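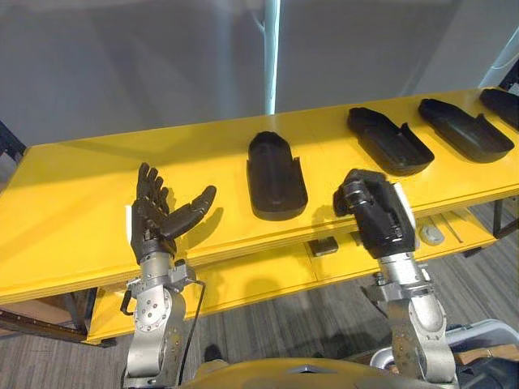 Black trays set out in a row on a yellow table.

Report on a Visit to the Verance Outdoor Living Display Centre, Dradville

Members of the Tamihana Home and Garden Association visited the Verance display centre at Dradville on 5/29/21. The visit had been planned for February and was rescheduled at the request of the host. Members travelled by coach and were received at the main gate, where each was given a site map and a schedule of the afternoon's talks.

The centre occupies a former nursery on the eastern side of the town. Its grounds are divided into paved courts, each fitted out as a finished backyard with decking, planting, shade and lighting. Plunge pools and spas are shown in the lower court, but the association had asked that the visit concentrate on pergolas, retaining walls and outdoor kitchens, these being the matters most often raised by members at the general meeting.

The first talk concerned retaining walls on sloping blocks. The presenter compared concrete sleepers with dry-laid stone and gave particular attention to drainage behind the wall. A cutaway section showed the gravel backfill, the geotextile and the slotted pipe at the base. Members were reminded that council approval may be required for higher walls, and that the position of the boundary should be confirmed by survey before any excavation begins. Several questions were put about clay soils – a familiar difficulty in Tamihana – and the centre undertook to send written notes on footing depths.

Members then proceeded to the pergola court, where 2 structures by Fesport were open for inspection. One had a fixed polycarbonate roof and the other adjustable louvres. The louvred model attracted the greater interest, although it was noted that its gutters were narrow and would need regular clearing under gum trees. Posts on both were 70 mm square, which some members considered light in appearance for a large span. The colour range was judged satisfactory.

The outdoor kitchen display was less complete than the programme had suggested. Benchtops in granite and porcelain were available for comparison, but the sink and plumbing section was closed. One bench was mounted at a height of 800 mm, and taller members found it uncomfortable for food preparation. Staff advised that the height could be altered to order. The clearance required between a built-in barbecue and a timber screen was explained with reference to the manufacturer's instructions.

Afternoon tea was served in the potting shed. The paths were level throughout and suitable for wheelchairs, with the exception of the steps to the lower court. Parking for coaches is limited, and groups are advised to book ahead.

The association records its thanks to the staff of the centre. Copies of the retaining wall notes will be held at the association's office and may be borrowed by members on request.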